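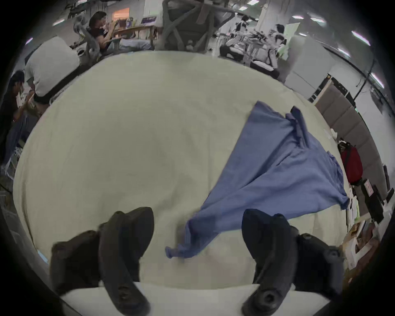
Ladeck Tomix 2 Vinyl Record Cleaning Kit

Priltberg Audio > Turntables and Vinyl > Record Care

In stock. Ships from our Keogh warehouse.

The Tomix 2 is a manual wet cleaning kit for 12-inch, 10-inch and 7-inch records. It is meant for people who buy used albums, play them often, and do not want to pay for a vacuum machine. It replaces the first Tomix kit, which has been discontinued. Refill fluid for the old kit works with this one.

What comes in the kit
Tomix bath with hand crank
Pair of goat hair brushes
Label guards, one set for LPs and one set for singles
Cleaning fluid, 500 ml, ready to use
Drying rack
Two lint-free drying cloths
Printed instructions

How it works
Fill the bath to the line with cleaning fluid. Clamp the label guards on the record, set it in the bath and turn the crank slowly, three times in each direction. The brushes reach both sides at once. Lift the record out, let it drip over the bath, then stand it in the rack. Wipe off any drops that are left with a drying cloth, following the grooves.

Leave the record in the rack until it is fully dry before you put it back in a sleeve. We recommend new inner sleeves after cleaning. They are not included.

The fluid is alcohol-free and safe for vinyl. Do not use it on shellac 78s. Picture discs and flexi discs can be cleaned, but keep the label guards on tight and do not soak them.

Fluid can be strained back into the bottle with a coffee filter and used again. Throw it out when it looks cloudy.

What it will and won't fix
Cleaning takes out dust, fingerprints and most residue left by old sleeves. You should hear less crackle, mainly in quiet passages and between tracks. It will not remove scratches or groove wear, and it will not flatten a warped record.

Specifications
Model: Tomix 2
Item number: 1656
Record sizes: 7, 10 and 12 inch
Drive: hand crank
Brushes: goat hair, replaceable
Power: none needed
Color: gray bath, black rack

Parts and refills
Brushes should be changed when the hairs start to bend outward. Replacement brush pairs, label guard gaskets and 500 ml fluid refills are sold separately. The drying cloths can be machine washed in warm water. Skip the fabric softener, it leaves a film.

Shipping and returns
Fluid ships by ground only. We cannot send it by air or to PO boxes. Unused kits can be returned within 30 days if the bottle seal is not broken. Opened fluid is not returnable. The bath and crank are covered against defects for 2 years from the date of purchase, and you will need your order number to make a claim.

Related items
Ladeck carbon fiber dust brush
Ladeck stylus cleaning gel
Priltberg poly-lined inner sleeves, 12 inch
Tomix fluid refill, 500 ml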